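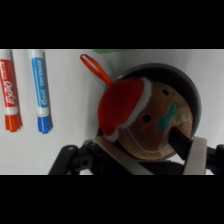 Apr 2, 2024

Reed organ, Farnmont chapel job. Day 3 on the bellows, day 1 on the reeds.

Finished getting the old cloth off the exhauster boards. Took all morning. Whoever did it last used a rubbery contact glue over the original hide glue, so steam does the bottom layer and nothing at all to the top one. Scraper, then a cabinet scraper, then my thumbnail. In the end the thing that shifted it was a rag with white spirit laid on for ten minutes under a bit of cling film, then the blunt chisel held nearly flat. Don't use the sharp one. I did, there's a nick on the left hand board near the hinge edge, filled with a sliver of pine and sanded back. Will be under cloth anyway but writing it down so Iresha doesn't think it's a crack.

Boards themselves are better than I feared. Slight cup in the right hand one. Tried it on the flat bed with a feeler, it rocks on the diagonal. Cosimo says leave it, the cloth takes that up and the springs pull it square. Amedeo says damp the hollow side and clamp overnight. Have done Amedeo's way because I can always fall back on Cosimo's. Clamped with two cauls and newspaper between. Look at it first thing and if no change stop fiddling.

Reservoir: not touched yet. Cloth on it is later than the exhausters, still supple along the folds, but there's a leak at the back corner you can feel on a wet lip. Suspect whole lot wants doing. Chapel has only agreed to pay for exhausters. Must ring them before I strip it, not after. (See what happened with the Tetel harmonium.)

Valves. Leather flaps on both exhausters gone hard and shiny, curled at the ends. Cut new from the offcut roll, nap side down. First pair I cut too narrow, barely 5 mm over the holes each side, threw them in the scraps box. Second pair fine. Tacked one end tight, the other end just slack enough to lift with a puff. Test was to blow through from the inside with a bit of tube. Works. Makes a noise like a duck.

Springs. Left one weak, right one ok. Compared them by squashing both on the kitchen scale to the same height, which is not science but the difference was obvious. Opened the left one out a touch in the vice, went too far, closed it up, went too far again. Third go about matches. If it's still lazy when assembled we buy a new pair, I'm not bending it again, that wire will go.

Reeds

Pulled all of the 8 foot set and half of the 4 foot. 62 out so far, every one into the egg trays in order, bass at the left, tray lids marked. Elango's idea to put a strip of tape along each row with the note names before pulling, not after, and it is a much better way. Last time I pulled them and *then* wrote, and two swapped, and it cost us an afternoon working out why one D sounded like an E flat.

Reed hook notes, for whoever does the rest:
Hook in the slot at the back, pull straight, don't lever. The top ones are tight. If it won't come, leave it an hour in the warm room and try again. Bass ones come out easily but they are long and the tongue will catch on the cell wall if you tilt.
Do not put fingers on the tongues. I know everyone knows.

Condition: mostly just dirt. Grey fluff packed under the tongues in the treble, a dead woodlouse in tenor F sharp (it had been speaking as well, sort of). Two with real trouble. Bass G has green on the rivet and buzzes however you seat it. Treble A has a hairline at the root, you can see it if you hold it to the window and flex very slightly. That one will go, could be next week, could be ten years. I'd replace it now while everything's apart.

Cleaning: soft brass brush, root to tip only, slip of stiff paper under the tongue and draw it out. Dry. Cosimo wanted to do them in the ultrasonic bath with the Stustum cleaner, says he's done whole sets like that. I've no doubt, but we haven't got a bath big enough and I don't know what it does to the curve on the bass ones. Compromise is he's taking six of the spares home to try. Wants to compare the pitch before and after, so I measured them for him and wrote the cents on masking tape on each.

Pitch: the thing is sharp of modern, as expected, A comes out a good bit high on nearly everything that will speak. Fairly even though. Iresha asked on the phone whether the chapel want it brought down to play with the guitar group. They haven't said. I'd say no, every reed would need scratching at the root and that's brass you don't get back. Clean first, see what pitch it has settled to, then touch up only the ones that are out with their neighbours. Note for the quote: TUNE TO ITSELF. In writing, with the reason.

Cloth order

Rang Heiskanen re bellows cloth. The medium weight is in stock, the light isn't till July. Medium is right for the reservoir and a bit stout for the exhausters. Had a think, looked at the piece I took off, measured it in three places with the micrometer and it's nearer the medium than I'd remembered. So medium for all of it. They do it by the half metre. Price went up again since Tetel, will have to redo the materials line on the quote.

Also from them: felt punchings for the keys (green, two thicknesses), bushing cloth in red, one packet of centre pins. Tullio wants a pound of hide glue pearls as well, we're down to dust in the tin and the dust won't gel properly. I tried.

Costs so far, rough, for the office. Cloth, felt, leather and glue plus hours to date brings us to 1,399. Estimate to chapel was 2,000 all in, exhausters and reed clean only. So there's room for the bad G and the cracked A but no room at all for a reservoir. If they want that it's a separate quote and they need to hear it this week.

Keys

Didn't mean to start on keys. Took the keyslip off to get at the coupler and then of course. Moth in the front rail felt, old damage I think, couldn't find anything live. Bagged the felt and put it in the freezer regardless. Front rail pins have surface rust up to where the felt sat. Polished three with the fine paste, came up well, the rest are for a rainy afternoon.

Four keys sluggish, all in the middle. Not the bushings, it's the pitman holes, swollen. Eased one with a rolled bit of fine paper, one turn, and it drops clean now. Do NOT ream. Chapel is damp in winter and dry when the heaters are on, so anything I take off today will be a rattle by summer. Do the other three the same way and try them again after a week in here.

Ivory on bottom C lifting at the front. Held down with a clamp and a warmed brass block for now to see if the old glue will take again. Might. If not, fresh glue with some whiting in it so the join doesn't show dark through.

Case. Haven't looked properly. Back panel has a split along the grain from the top, somebody put a metal strap across it with wood screws and paint. Ugly, solid, leave alone. Nice pencil inside the treadle door, a name I can't read and what looks like "repaird bellows & 1 reed", no year. Amedeo photographed it with the lamp held low. Tullio reads the name as Hobday, I read it as Halliday.

Treadle webbing: left one perished, right one replaced with what I'd swear is a car seat belt. It's been working. Will do both in proper webbing so they match, there's enough on the roll.

Stuff that went wrong today
Glue pot boiled over at lunch, my fault, lid on and nobody in the room. Bench end is sticky, wiped twice, still sticky.
Lost the short reed hook for most of the afternoon. In my apron.
Cut the first valve leathers narrow, see above.
Knocked tray 3, nothing fell out but go easy, its lid doesn't click.

Tomorrow
Unclamp right hand board, check with feeler.
Ring chapel re reservoir, re pitch, re the A. Ask who has the key at weekends.
Email Heiskanen with the order, don't just ring, they got the red and green the wrong way round last time.
Finish pulling the 4 foot set. Elango has the morning free and his hands are steadier than mine.
Bass G: try the rivet with a light tap on the small anvil before giving up on it. Support the tongue. Iresha has done this and I haven't, so wait for her.
Make up fresh glue, small batch, soak pearls tonight. Done, they're in the jam jar by the sink, not to be binned.
Write up spring lengths on the job card while I can still read my own numbers off the back of the sandpaper packet.

Later, half five. Looked at the board without undoing it, couldn't help myself. Seems flatter along the edge I can see. Left the clamps alone. Cosimo rang, first two spares done in the bath at home and he says clean as new, but hasn't got a meter there so no pitches till he's back in. Told him to let them dry overnight before he measures anything.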